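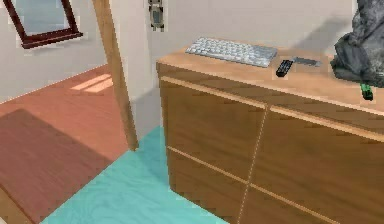
Cabinet top with wireless keyboard (computer rendering)

Projects > Family Records > Daldale Obituary Index > Progress reports

Daldale Obituary Index: progress report to the Grewal Fund
September 2023
Prepared by Harpreet Després

1. Position at end of period
Transcription of death and funeral notices from the Daldale parish newsletters is complete for the first two boxes. The index now holds 1,952 entries against a grant target of 3,000. Each entry gives the name of the deceased, date of death, place of burial and named survivors where printed.

2. Checking
A sample of 304 entries was read against the originals by Kamran Lashari. Most corrections concerned maiden names, which the newsletters placed in brackets in some years and left out in others. Both forms are now searchable. Stepchildren and half-siblings are entered as printed — no relationship has been inferred.

3. Notices held back
Notices that give a home address for a living relative are held back until the address has been removed. More than 300 were in this state when the period closed. The work is slow and was under-estimated in the original plan.

4. Clomari burial register
The register has been received on loan. Plot numbers do not match those in the notices before the cemetery extension, and a conversion table is being drawn up. Linking will start once it has been tested on the Osen Road section.

5. Spending
Within budget. The scanning line is underspent and we ask to move the balance to checking.

6. Next period
Remaining boxes to be transcribed by December. Public search page to follow the final check.

Related reports
Daldale Obituary Index: opening report
Clomari burial register: loan terms
Rules for entering names and survivors
Grewal Fund: guidance on moving balances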